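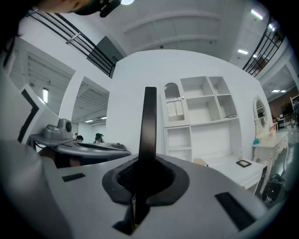

A reader of the first release wrote in to ask whether the Vomley building survey could be trusted for dates, having found the same chapel down as two different buildings with a generation between them. The short reply is no, not for dates, and the longer reply is most of this file.

Vomley Building Survey, release 6
Last edited October 26, 2019

What it is

A table of 1425 records, one per building or part of a building, covering the old town of Vomley and the streets that run down to the river. Each record gives a street, a plot, a wall material, a roof type, a date range and a note. It was put together from three older lists and a walking survey made in July. It calls itself a survey because the older lists did. I would have called it a list.

Where the records come from

The Surik list is the oldest and the most quoted. It is cited in nearly every local guide as the authority on the town's merchants' houses, and I can't find much to justify that. Its compiler dated buildings by door surrounds and window heads, both of which were moved from house to house whenever a front was rebuilt. Where a Surik date is the only one we have, the source column says "surik" and you should read it as a guess by someone with good handwriting.

The Pan list was made for rating purposes. It cares about floor area and who paid, and has no interest in architecture, so I trust it more. It does miss back buildings, and it lumps whole courts under one number.

The Trivon list is a typed copy of something now lost. It has 200 entries that match nothing in the other two. Some may be demolished buildings. Some are plainly typing errors, such as the inn on a street that had not been laid out at the time. They are kept in the table with the status "unmatched". Please don't put them on a map.

The walking survey was done from the pavement. No interiors were seen, and a pavement tells you very little about a timber frame behind a brick front. Expect the wall material column to be wrong for older houses more often than for newer ones.

Columns

id – a number, stable since release 4
street – modern spelling
plot – from the Pan list, blank if not in it
wall – stone, brick, timber, render, mixed, unknown
roof – as seen from the street, otherwise blank
date_from, date_to – years, both inclusive
source – surik, pan, trivon, walk, or several joined by a plus sign
status – standing, altered, gone, unmatched
note – free text, uneven

"Render" means that render was all we could see. It says nothing about what is underneath, and at least one published article has treated it as though it did.

A blank date is a blank date. Earlier releases filled the gaps with the midpoint of the street's other dates, a practice I have not been able to defend to anyone, and those values have been taken out.

Known problems

The chapel mentioned at the top is still in twice. One record comes from Surik, the other from Pan, and the two plots may be the front and back of a single site or may be neighbours. Merging them would look tidier but I have no evidence for it.

There are 8 records with date_from later than date_to. These are copied faithfully from the sources and will break any script that subtracts one from the other.

The claim that the market hall is the work of a well-known architect has been removed from the note field. It rests on a resemblance between two staircases. If a drawing or a bill turns up I will put it back.

Street names changed twice, and the older lists don't say which set they use. Matches on the north side of the market are sound. Matches near the river are much less so.

What it may be good for

Finding which list mentions a building. Counting roof types along a street, if you are patient with blanks. Checking whether a plaque is repeating Surik word for word – several are.

It should not be used to value a property, to support a listing application by itself, or to show that Vomley is older than the next town. I have seen all three attempted.

Files

buildings.csv – the table
sources.txt – shelf marks and page numbers, incomplete for Trivon
changes.txt – what was altered between releases, reliable from release 4 onwards

Corrections

Send the id, the column, and what you are relying on. A page number is enough. Family tradition goes in the note field, marked as such, and does not alter a date.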